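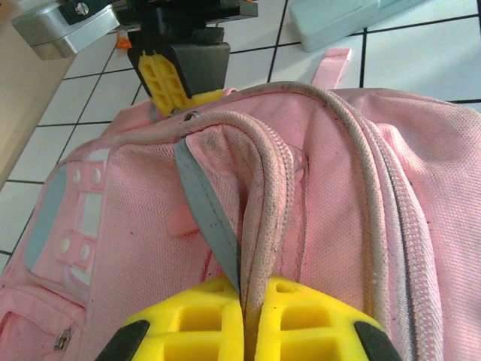 Pink bag, grubby piping.

So I've finally done the thing I've been threatening to do since April, which is to go away for a whole weekend with one small bag and no wheels. If you've been reading for a while you'll know I am a terrible overpacker. I once took 11 tops to my cousin's for four days. I wore three of them, and one of those was to sleep in.

The trip was Kestville to Skestorby on the slow train, two nights, back on the Sunday evening. I picked the slow train on purpose (cheaper, and it goes along the estuary for ages) and then regretted it for the first hour because the heating was stuck on. In July! Everyone had their shoes off by the third stop.

What I packed, because somebody is bound to ask in the comments: two t-shirts, one jumper, one pair of linen trousers, the jeans I was wearing, pants and socks, a toothbrush, a paperback and a rain jacket squashed into the bottom. I rolled everything. I used to be sniffy about rolling but it does give you a bit more room at the top, and you can pull out a t-shirt without everything else coming with it. The hairdryer stayed at home and I didn't miss it once.

What I should have packed: a second pair of shoes. It poured on the Saturday morning, my trainers got soaked on the harbour steps, and I spent the rest of the day squelching round Skestorby like a duck. I tried stuffing them with newspaper overnight and that sort of worked, apart from the smell.

We stayed at a guest house called Wasilewska, right up at the top of the town. 82 steps from the road to the front door, and there's a little painted sign at the bottom telling you so, which I thought was cruel. With a suitcase I'd have cried. With a rucksack I just went red and stopped twice to pretend I was looking at the view. Breakfast was enormous, by the way. Rye bread, eggs, some kind of plum thing I had three helpings of.

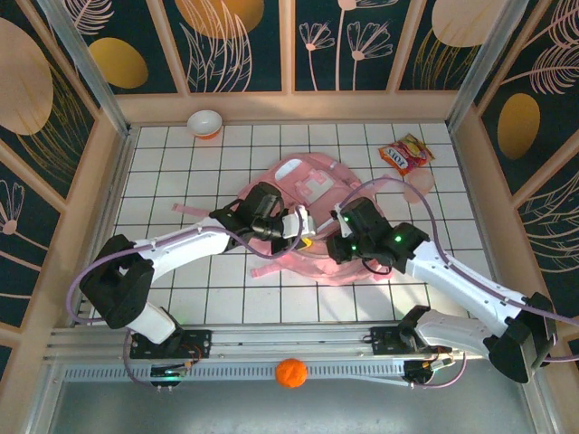 White tiles, teal walls and pink line flowers.

Saturday afternoon was mostly cafés, what with the shoes. I had my heart set on Steromero for lunch but the queue was out of the door and down past the chemist, so we had soup at the place opposite and then went back to Steromero at four when it had calmed down. Get the almond slice. I had mine with a pot of tea and read 2 whole chapters without looking at my phone, and I can't remember the last time that happened.

The other big win was getting home. Normally I leave my case sulking in the hall until Thursday. This time I tipped the whole lot straight into the washing machine, put the book back on the shelf and that was it, done, kettle on.

Next up is five nights at the end of the summer, same size bag. I'm already eyeing up a third t-shirt. And the shoes, obviously.

Posted 2026-07-15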